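In Defense of the Plate Nobody Is Allowed to Use

My aunt Dewanti Teoh owned plates that had never met food. They lived in a glass-fronted cabinet in her house in Groltbridge, and as far as I know the closest any of them came to dinner was the year my cousin put a grape on one at a birthday party and was spoken to in the hall.

I grew up thinking this was ridiculous. I had opinions about it by the age of nine. A plate was for eating off, a chair was for sitting on, and the front room, with its sofa under a clear plastic cover that stuck to the backs of your legs, was a museum of people who didn't trust themselves. When I got my own place I bought six white plates, all the same, stackable, dishwasher safe, and I felt very grown up and modern about the whole thing. They were fine plates. I couldn't pick one out of a lineup.

Then in November I went into a secondhand shop in Nirnthorpe to get out of the rain and came out with fancy plates. You know the kind even if you don't know you know it: see-through color, wavy edge like a flower, gold on the rim. They cost me 2 dollars each. The man at the register wrapped them in newspaper with more care than the price called for, and I carried them home on the bus in my lap like a pair of sick birds.

Since then I have been on the other side of the argument, and I would like to make the case.

The usual complaint against a decorative plate is that it doesn't do anything. I'd say it does what a lamp does in the daytime. It sits there having a color. My white plates go into the cupboard when I'm finished with them, and the cupboard is the right place for them. A flowery plate can stay out on the table all afternoon holding nothing whatsoever, and the table looks as if somebody has plans.

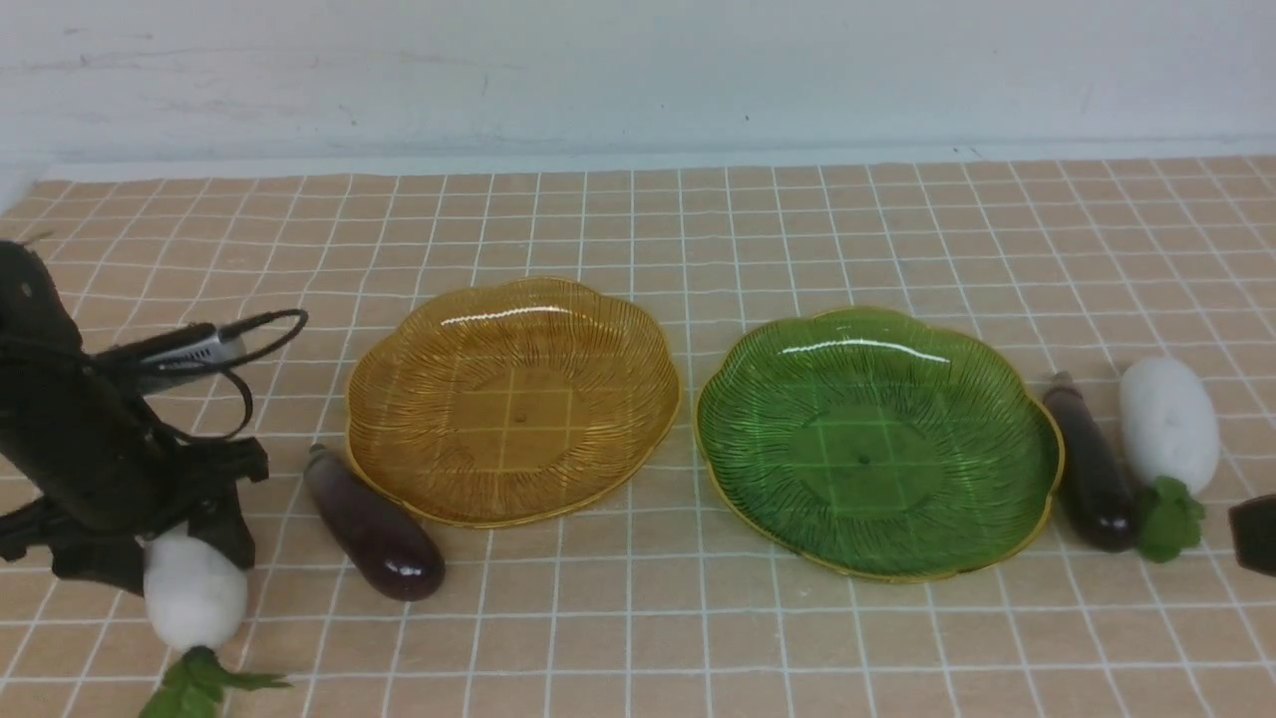

It also improves its neighbors, and this is the part I did not expect. I had never looked hard at an eggplant. I had bought them, salted them, apologized to guests for what I'd done to them. Put one down near an amber plate with a gold edge, though, and it turns out to be one of the better-looking objects you can get at a grocery store, dark and shiny as a piano. The same goes for a radish with its leaves still on. I used to twist the greens off at the sink before the bag was even empty. Now I leave them on for a day or so, and they lie around on the tablecloth looking like they were invited.

My friend Tarek Bensaid thinks this is a sickness. Tarek lives a few streets over and cooks properly, with a scale, and he regards any vegetable that isn't being cut up as a vegetable that is going soft. He has a point. Radish greens wilt fast, and I have lost several bunches to beauty. He also says that a plate with ribs in it is a pain to clean, since the crumbs get down into the grooves, and that gold trim won't survive his dishwasher. I told him nobody had asked his dishwasher.

He sent me a link to a set of plain gray dinnerware by a company called Wimudis, which describes its plates as "honest." I have been thinking about that word ever since. What would a dishonest plate be up to? I suppose mine is the guilty party, being fancy and costing 2 dollars. But I don't feel lied to. It never claimed to be crystal. It claimed to be green, and it is green, and when it's on the table the pattern of the cloth comes right up through it, so you get the cloth thrown in for free.

The tablecloth, incidentally, was the next thing to go. You can't put a plate like that on bare wood and walk away. First you want a cloth, and the cloth wants to be peach, and then you are a person with a peach tablecloth and there's no use pretending you are still modern. Sofia Lambrakis, who has known me since I had a mattress on the floor and one fork, came by, looked at the table, and said, "Oh, you've turned into somebody's aunt." She meant it as a warning. I was pleased for days.

I called Aunt Dewanti to tell her about the plates. She wanted to know if there was a chip in either one, and whether I had run my finger along the rim to check or only looked. I had only looked. There was a silence. Then she asked where I was keeping them, and I said on the table, and she asked what I was serving on them.

Nothing, I said.

"Good," she said, and moved on to the subject of her knee.

I will admit to one slip. A while back I was tired, the white plates were all in the sink, and I ate toast off the green one, standing up. The toast was no better. Tarek was right about the crumbs. I washed the plate by hand, dried it with the good towel, put it back where it had been, and I have not mentioned it to my aunt.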